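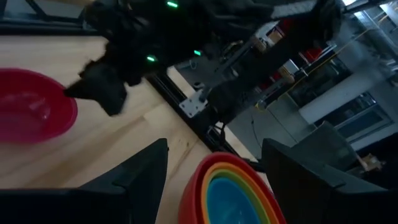
One black arm reaches toward a red bowl. Between the gripper fingers at the bottom is a stack of bowls in different colors.

How Do You Teach a Robot to Stack Bowls?
By Nkechi Anozie
10 October 2025

If you have ever put away the dishes, you know how to nest bowls. The biggest one goes on the bottom. The next biggest goes inside it, and you keep going until the smallest bowl is on top. You probably don't think about it much.

For a robot, this is a hard job. A team at the Prerine lab in Garkdale has been studying it since January. Their project is called Torar, and it uses a robot with two arms and a table full of colorful plastic bowls.

Why is it hard?

Bowls are round and smooth. To pick one up, the robot has to pinch it by the rim with two stiff fingers. If the fingers are too high, they close on air. If they are too low, they bump the table or push the bowl away.

Then there is the question of order. A small bowl fits in a big bowl, but a big bowl doesn't fit in a small one. The robot has to choose the right bowl at the right time. It also has two arms, and the arms must not hit each other.

The bowls don't start in the same spots every time, either. A robot in a car factory can often repeat the exact same move all day, with each part waiting in the same place. That kind of robot doesn't need to look for anything. On the bowl table, the robot has to look first.

Learning by copying

One way to run a robot is to write down every step. Move left. Go down. Close the fingers. With bowls in new places each time, you would need a huge number of rules, and you would still miss some.

The Prerine team used a different method called imitation learning. "Imitation" means copying. A person moves the robot's arms by remote control and does the job correctly. While that happens, cameras record what the robot sees, and a computer records how each joint in the arms bends. One full recording, from the first bowl to the last, is called a demonstration.

A computer program then studies the demonstrations. The team's program is called Etim. It looks for patterns that connect the camera pictures to the arm movements. Maybe when a bowl is near the left side, the left arm usually goes for it. Maybe the fingers open wider just before they come down over a rim. No person types in these rules. Etim picks them up from the recordings.

When the studying is done, the person lets go of the controls. The robot looks at the table through its cameras, and Etim decides how the arms should move next. It makes that decision over and over, many times before a single bowl is in place.

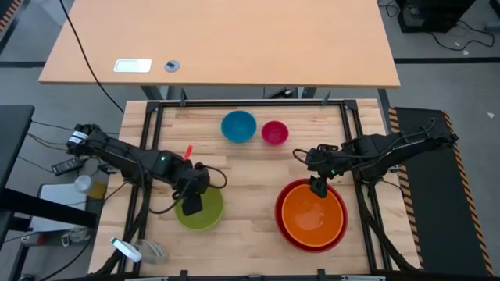
Two robot arms above the table. The orange bowl is nested in the red one, and three other bowls sit apart.

What the cameras are for

A camera up high can see the whole table. It is good for finding the bowls and for telling which ones are already nested. But an arm can get in the way. When a gripper hangs over a bowl, it may hide part of the rim.

A camera on the robot's wrist helps with that. It moves wherever the arm moves, so it gets a close view of the fingers and whatever is between them. The view tilts when the wrist tilts, which can make the pictures confusing for people. Etim gets used to it, because the wrist camera tilts in the demonstrations too.

You can try something like this at home. Close one eye and put one plastic cup inside another. Then do it again with both eyes open. Most people find the second way easier. Your two eyes see the cups from slightly different places, and your brain puts the views together. The robot's cameras are much farther apart than your eyes, but having more than one view helps it as well.

How many demonstrations are enough?

This was the main question in the study. Anitha Kurian led this part of the work.

The team first let Etim study 351 demonstrations. Then they gave the robot a test. They set out the bowls, started the robot, and waited to see if it could finish the whole stack with no help. They did this 30 times, with the bowls in different places. The robot finished 6 of the stacks.

Often it went to the correct bowl but closed its fingers in the wrong place. Sometimes it dropped a bowl on the rim of another one, so that the top bowl sat crooked. Then it carried on with the next bowl as if everything was fine.

Kurian's team watched the tests and noticed something about their recordings. In nearly all of them, the person at the controls had done everything well. Etim had almost never seen a crooked bowl, so it had nothing to copy when one turned up.

The team recorded more demonstrations until they had 1,768. In many of the new ones, they made a mistake on purpose and then fixed it. They set a bowl down crooked, picked it up, and tried again. They nudged a bowl out of reach of one arm and used the other arm to bring it back.

After studying the full set, the robot took the same test and finished most of its stacks. It still missed some. When it left a bowl crooked, it now usually went back and moved it.

What the team doesn't know yet

The new set was bigger, and it also had mistakes in it. Which of those two changes helped more? The test can't say, because both changed at once. To find out, the team plans to make a set of the same size with no mistakes and run the test again.

They also want to try bowls the robot has never seen, including ones made of metal. Shiny metal reflects the room, and the cameras may have trouble finding the rim.

Words to know

Demonstration: a recording of a person doing a job with the robot's arms.
Gripper: the part at the end of a robot arm that holds things.
Imitation learning: teaching a machine by letting it copy examples.
Nest: to put one thing inside another thing of the same shape.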